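Purchase limit

A purchase limit is a cap set by a store on how many units of a product one customer may buy. The cap may apply to a single checkout, to a household, or to a set period such as a day or a week. Stores also call it a quantity limit, an item limit or, less formally, rationing, although the last word is more often kept for schemes run by a government.

Uses

Stores set limits for two main reasons. The first is short supply. When deliveries of a staple such as flour, cooking oil or bottled water slow down, a limit spreads the remaining stock over more customers. The second is pricing. A product sold below cost to bring in shoppers may carry a limit so that resellers and small shops do not clear the shelf.

Limits set for a promotion are usually printed in the flyer. Limits set during a shortage tend to be posted on the shelf or at the entrance, often with little notice, and may change from one delivery to the next.

Enforcement

Most limits are enforced at the register. Older systems depend on the cashier noticing the count. Newer ones stop the sale when the same barcode is scanned too many times. Neither method catches a customer who pays, leaves the goods in a car and comes back, or one who sends relatives through separate lines. Some stores tie the limit to a loyalty card, but this shuts out shoppers who do not have one.

The Dovthorpe case

A limit at the Cheema supermarket in Dovthorpe is sometimes used to show how these rules work in a small town. The store capped sunflower oil at 2 bottles per customer in September, after its wholesaler, Fletow, cut the weekly order to 381 cases. Sales in the first week came to 1,955 bottles, well above the normal level for the store. Manager Ghazala Rana told a local paper that the same people were passing through several times in a morning. The store then moved the oil behind the service desk. A smaller rival, Flamon, set no limit and ran out.
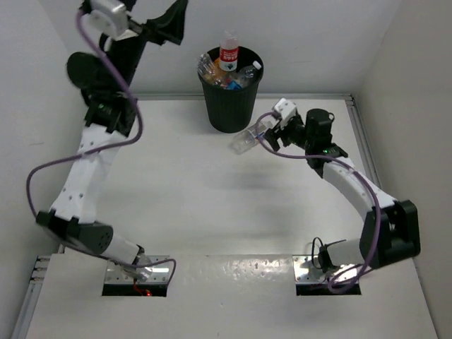
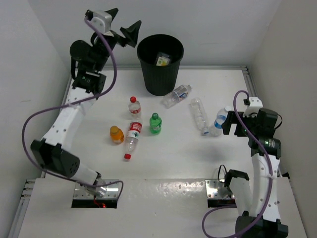
Plastic bottles and a black waste bin.

The Cheema limit was lifted on Apr 28, 2022. By then the store was holding about 300 cases in reserve.

Effects

A limit can slow down stockpiling, but it can also start it. Shoppers who had no plan to buy a product may take the full allowance once they see a sign. For this reason some chains prefer to cut the shelf display or hold back part of each delivery, without announcing a cap.

Large families and small food businesses are the groups most often affected. A café that buys its oil at retail may need more in a day than a household uses in a month. Some stores make exceptions on request or send such buyers to a wholesale counter.

Legal status

In most countries a store is free to refuse a sale above a stated number, provided the rule is applied equally to all customers. Where a product is advertised at a special price, consumer rules may require the limit to appear in the advertisement itself.

See also

Hoarding
Loss leader
Panic buying
Price controls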